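Thread: Flatcombe (the hospital movie) - worth the 137 minutes?

clegg_c
Saw it last night with 6 other people in the theater. It's a long movie. The first 45 minutes are the sister driving to the hospital and arguing on the phone, and I liked that part best. After the operation starts it gets slow and the music does all the work. Two stars from me.

hauwa_a
Two is harsh. The phone scenes are well acted but they go in circles. I thought it picked up once Tiedemann (the old surgeon) came back to work. His talk with the night nurse was the best thing in it.

zundstead_fan
Agree with Hauwa. Also the ending is sad if you've read the book, where the sister stays in town.

clegg_c
I have read the book. She leaves in the book too, she just does it a chapter later. The movie cut the brother, and that hurts it more than any change to the ending.

hauwa_a
The brother was dull on the page. I didn't miss him.

jnolte
Did anyone else have trouble hearing the dialogue? At the Kundley I lost half of what Tiedemann said. Might be their speakers.

zundstead_fan
Same at mine, so I'd blame the mix. I'm waiting for the disc so I can turn on subtitles.

petronella_m
I'm with Colin on the length but not on the music. Take it out and the hospital half has no tension at all. Three stars. Pictures from me:

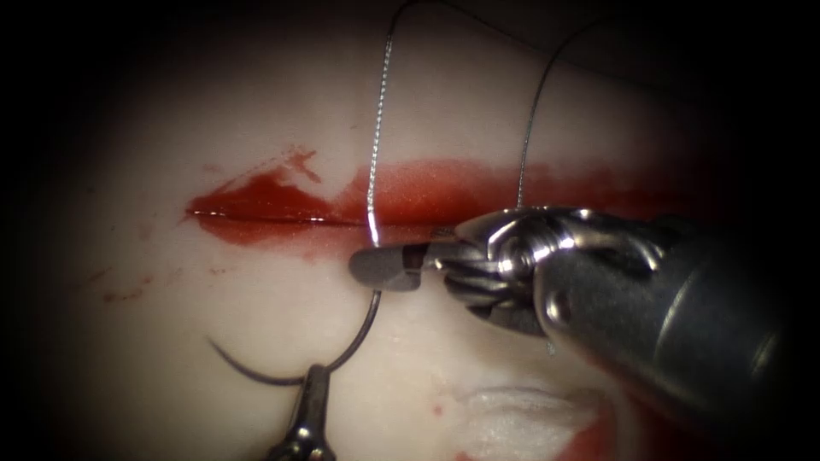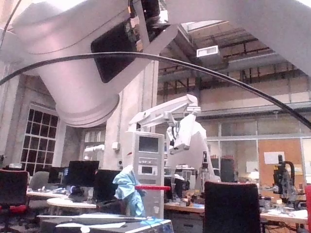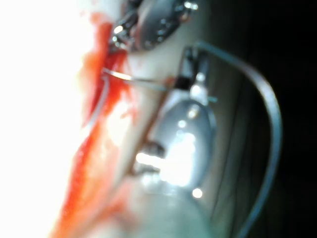 Re: Flatcombe - is the director's cut coming?

jnolte
The February listings at the Kundley have it down as a longer version. No running time given.

clegg_c
Longer? I'll pass, unless the brother is back in it.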